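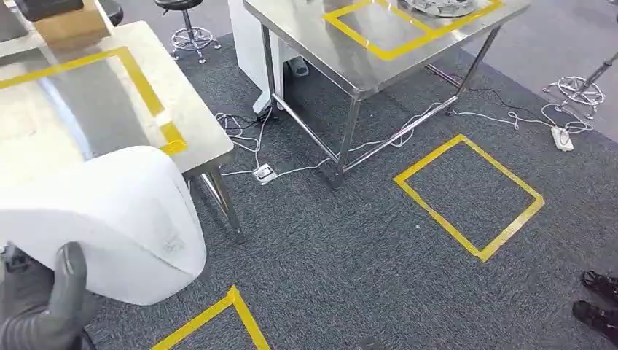

The **Starnonmont gripper trials** are a program of comparative tests of robot hands and wrist cameras carried out at Drusedport under the direction of Shirley Tindall. Two hands are compared: the Gelto, a jointed hand with several fingers, and the Goodall, a plain two-jaw gripper. Zones marked in yellow tape on steel tables and on the carpet set the limits for each placement, and bulky soft items, such as a thick white roll held from its underside, are used alongside rigid ones.

## Method

Each hand is fitted to the same arm and controller. A series consists of 89 placements, divided among 6 object types. Thongchai Meesuk wrote the scoring rules, under which a placement counts only if the object rests fully inside the tape. Results are reviewed every Friday by Leanne Ackroyd.

## Wrist camera

A small camera at the wrist supplements the one at the head. Mervyn Wragg adopted it for work close to the floor, where the hand may block the upper view. Its images are prone to motion blur, and shorter exposure settings were introduced in November.
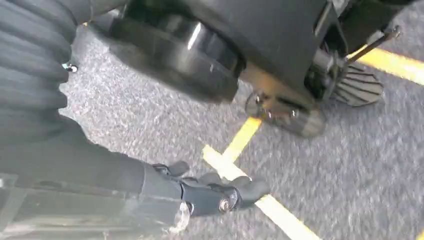
*Wrist camera view of a black jointed gripper above yellow floor tape, with a wheeled base behind.*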